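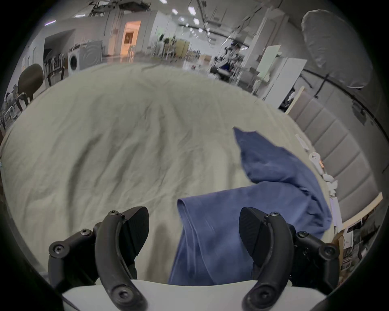 Hakim Ismail wrote to me after the October talk to say that he had tried sleeping in a cooler room for a fortnight and still woke at four every morning, so could I please stop telling people to open a window. Fair point, Hakim! I've kept the window in, but it has moved down the running order, and light now comes first.

Reading time: 4 minutes

Opening. Say hello, wait for the back row to settle. Ask for hands up: who looked at a clock in the night? Leave a good pause, people like to look round and see the other hands.

Then straight to the main idea. Your body keeps its own time, and it sets that time mostly by light. Morning light pulls the clock earlier, evening light pushes it later. I love this bit, because it's so old and so simple - plants do it, fruit flies do it, we do it. Tell the story of the mimosa plant kept in a dark cupboard, still opening its leaves by day with no sun to tell it to. (Go slowly. Last time I rushed the mimosa and lost half of Wattimena hall.)

Next, the bedroom itself. Ask what's in theirs, and let them shout things out. You'll get televisions, ironing, the dog, somebody's tax return. Bedrooms fill up with daytime, and then we expect to walk in at night and switch off. 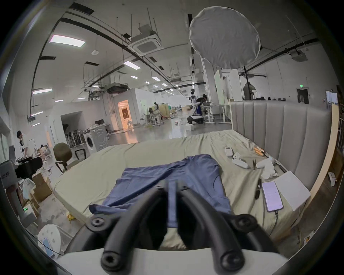

So the question for the room is what the bed is for. If you do your emails there, eat there and worry there, the bed starts to mean all of those things, and lying down on it can wake you up. Anyone who nods off on the sofa and is wide awake ten minutes after going upstairs knows exactly what I mean!

Phones. Don't preach. Half of them will have one as an alarm, me included. Suggest charging it across the room and see who groans. The brightness matters less than people think, what's on it matters more: one cross message at bedtime will do more harm than a dim screen playing rain noises.

Slide 14 is the Broltlow shift workers' diary. Read out two entries only, the bus driver and the baker. The baker always gets a laugh with the bread.

Naps. Keep them short and before mid-afternoon. Someone will say their grandfather slept every day after lunch and lived to a great age. Lovely, let them tell it.

NOW the window. Cool room, warm feet, socks if you like. Mention Hakim if there's time, he said he doesn't mind.

Anyone who has slept badly for months, or who snores and wakes up gasping, should talk to their GP. Say this clearly and say it twice.

Questions. At Wirlow they wanted to talk about dreams for the whole session and I was happy to. At Jaron it was all cheese. I have 50 handouts in the blue folder, put them by the door before starting and keep one back for the organiser.

We use cookies to remember your settings. Accept or manage your choices.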